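Home Kitchen Garage Workbench Odds & Ends Search

Living with Printed Parts

By Ornella Santoro

Sooner or later every house with a 3D printer in it fills up with white plastic. At ours it began with a hook for the dish towels. By December there was a drawer of the stuff, then a shelf, and the dish towels were back on the oven door because the hook had snapped. What follows is what I've picked up from cleaning, sanding and tripping over these things.

Break off the supports the day you print. You will tell yourself you'll do it later, and later you'll have a box of parts with whiskers and no idea which bits were meant to be there. Flush cutters for the thick ones, fingernails for the thin ones, and shoes on your feet. A support nub on a tile floor is worse than a toy brick and much harder to see.

Sand wet. A bowl of water with one drop of dish soap keeps the dust out of your coffee. I start around 120 grit on the bad spots, go over the whole thing at 240, and finish at 600 if I care. I have cared twice. Small circles, light hand, and keep dipping. If the plastic starts to feel gummy, you're pressing too hard and warming it up.

Decide which side is the front before you sand anything. Huw Eynon gave up most of an evening to the back of a shelf bracket and has never been allowed to forget it.

Filler primer covers a lot of sins. Two thin coats, with a rub in between. One thick coat runs, and the drip will settle exactly where people look first.

Don't wash printed parts in the dishwasher. Ours went in as a soap dish and came out as more of a suggestion. Lukewarm water and an old toothbrush will get grime out of the grooves, and a dry paintbrush does for dust.

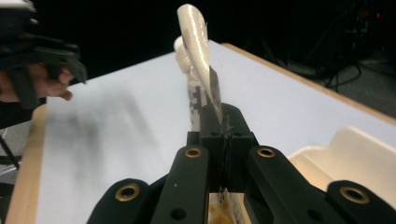

Photo: Serena Russo

Long curved shapes are the ones that give you away. On a glossy cream-white piece with a taper to it, every fine ridge shows, and if the top splits into fingers you get a crevice as well, which no sanding block was ever made to fit. Wrap a strip of paper around a popsicle stick, or fold it over on itself and floss. For the outside of a curve, a bit of foam behind the paper stops you from sanding flats into it.

If a part needs a label, stick it low and leave the tip bare. Wipe the spot with rubbing alcohol first and let it dry. Paper labels lift at the corners on a ridged surface, so rub them down with the back of a spoon. Do all your sanding before that. I have done it in the other order and can't recommend the results.

Store tall pieces standing in a jar, and keep them off the windowsill and out of the car. A summer dashboard will soften the common kind of plastic, and your straight part will take on a bend of its own choosing.

The towel hook was reprinted thicker, with the layers running the other way. It's holding two towels so far. I've asked the family not to lean on it.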